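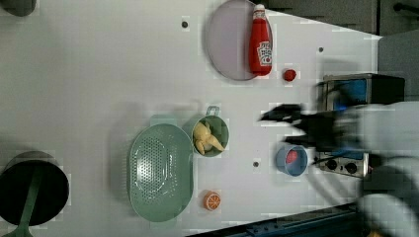

Toy kitchen pieces laid out on a white table, with a ketchup bottle on its side on the plate.

The bar at Remuvbridge holds 166 people when the terrace doors are open, and on most nights in summer it fills before the first record has finished. It stands at the end of a gravel track, a short walk from the last bus stop, and until two years ago it sold mostly ice cream and hired out deckchairs. Now it has one of the better small sound systems on this stretch of coast, and DJs who usually play to much larger rooms have started asking for dates there.

The change was gradual. The owners kept the kiosk, the tiled floor and the low ceiling, and spent what money they had on speakers. The first season was run on Saturdays only, with local selectors playing disco and soul from late afternoon until the licence ran out. By the second season there were Friday nights as well, and a Monday session for people who work in hotels and restaurants and can't go out at weekends. That Monday is now the hardest night to get into.

Most of the regulars will tell you it is the best night too. Nobody has to be up early on Tuesday, the crowd knows each other, and the music is slower and deeper than at the weekend. It starts at six with something close to background music. By nine the tables have been moved back against the wall and the lights over the kiosk have been turned off. A few of the staff from the larger clubs in Uston come over after their own shifts, still in their black shirts, and stand by the door where there is some air.

Uston is the reason a place like this can survive. It has three big venues, a winter season and a radio station that plays dance music from ten at night. For a long time anyone on the coast who wanted to hear a visiting DJ had to drive there and pay for parking. The drive takes 79 minutes if the coast road is clear, and in August it never is. A night out in Uston meant finding a driver or sleeping in the car, and plenty of people simply stopped going.

The Uston clubs did not mind at first. A bar with a low ceiling and a kiosk was no threat to them, and they had their own problems with rents and noise complaints. Relations have become a little cooler since the spring, when two acts booked for Uston asked to play Remuvbridge the following afternoon at a fraction of the fee. Both shows went ahead. The bookers have since agreed to talk to each other before anything is announced, and so far that has worked.

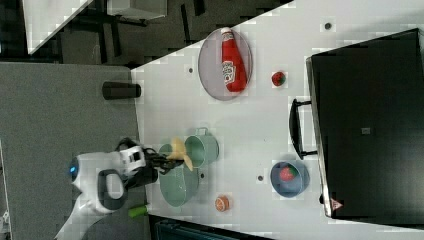 Fees remain the hardest part of the job. Tickets at the bar cost 9 pounds in advance and the same on the door, and the owners say they won't put the price up this year. At that price a full house does not cover a headline act with flights and a hotel. What makes up the difference is drinks, food and the goodwill of artists who happen to be nearby. Several have played for travel and a meal. One stayed for four days and played twice more without being asked, the second time from the kiosk hatch while the main desk was being repaired.

The system itself comes from Osus, a small workshop inland that builds speaker cabinets by hand and had mainly supplied village halls and churches. There are four stacks, one in each corner, and they are run well below their limit. You can hold a conversation in the middle of the floor without shouting. Outside on the terrace the bass drops away quickly, which matters a good deal with houses on the hill behind. The council measured the level three times last summer and took no action.

What people hear through those speakers has changed as well. The early nights leaned on familiar records, and there is still an hour or so of that at the start of a Saturday. The later hours now belong to house music in its longer and more patient forms, with hand drums, sung choruses in several languages and tracks that take ten minutes to get where they are going. Some of it comes from overseas labels, and a growing share is made within a few miles of the bar.

Much of the local work is released by Uniyal, a label run from a spare room above a bicycle shop. It began with a single run of 619 records, an odd number that came from a pressing plant error and was never corrected on the sleeve. Those copies sold out over a winter, mostly by post. The label has put out five more since then, all by producers who have played at Remuvbridge, and it tests new music there before deciding what to press. If a track clears the floor on a Monday it goes back for more work. If people come up to the desk to ask what it is, it gets a catalogue number.

This arrangement suits both sides. The bar gets music that can't be heard anywhere else, and the label gets an audience that is polite but not easily pleased. A few of the tracks have travelled further. One was picked up by a radio show abroad in the spring and played for six weeks, and its maker, who teaches maths during the week, had to turn down two festival offers that clashed with exams.

There are limits to how far any of this can grow. The building can't be extended, and the terrace is on land that floods in winter. The toilets are shared with the beach and close at the council's discretion. Parking is poor and likely to stay that way, so the owners have started a late minibus that leaves at half past midnight and goes as far as the railway station. It carries sixteen and is usually full. A second one would need another driver, and nobody has come forward at the wage on offer.

The plan for the rest of the season is modest. Fridays will go to newer DJs, who get three hours each instead of the usual one. Saturdays are booked until the end of September, with two visiting acts still to be announced. The Monday session carries on as it is, without a printed line-up, and the doors open at six.

After that the bar closes for the cold months, apart from one night in December, when the heaters come out and the terrace stays shut. Tickets for it are sold at the kiosk only, and last year's were gone by lunchtime on the first day.
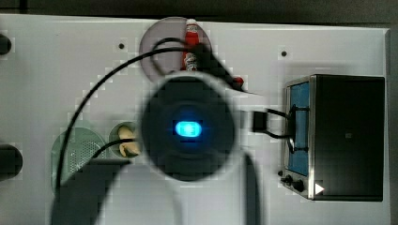

Blue light over the white tabletop, with a long black cable looped across it.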